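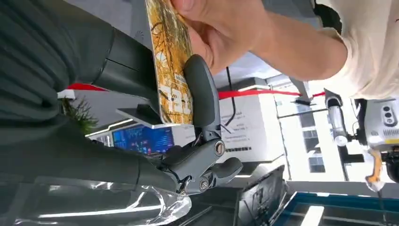 Handover release, part two

6 November 2020

I spent most of this week on the release half of the handover code, which I had been putting off. The grab half has worked well enough since the Cerkholm visit. A person holds out a card, the arm comes up to it, a finger touches the edge, and the controller has to decide whether that touch is a grasp or a bump.

The old version used a single threshold on motor current. It was fine for boxes and hopeless for cards. A card bends before it pushes back, so the current climbs slowly and the trigger fires late, by which time the card has bowed and the person has usually shifted their grip.

I replaced it with a short window over the last 12 samples. The node looks at the slope and at how much the wrist pose has drifted over the same stretch. If both are small it waits. If the slope is up and the pose is steady, it calls contact and starts closing. The whole thing is 158 lines, including the logging, and it sits in Husteo as its own node so I can restart it without taking the planner down.

Perception was the other headache. Cards with a busy print in orange and gold give the segmenter a lot of false edges, and it kept splitting one card into several bits. I turned the colour weighting down and let the depth edges do more of the work. Fingers over the top edge still confuse it now and then. For the moment I mask out the hand first and fit a rectangle to whatever is left.

I replayed 568 recorded approaches from Pleminport through the new node overnight. The old code mislabelled 106 of them. The new one got that down to 12, and nearly all of those are approaches where the person was moving toward the arm at the same time. Replays don't tell you how people will react to the changed timing, so I'm not reading too much into it.

Still to do: the planner holds its last target for too long after a failed contact, and the Kun driver drops a message if you cancel during a close. I have a workaround for the second one, a retry after a short sleep, and I don't like it. I'll look at the driver's queue next.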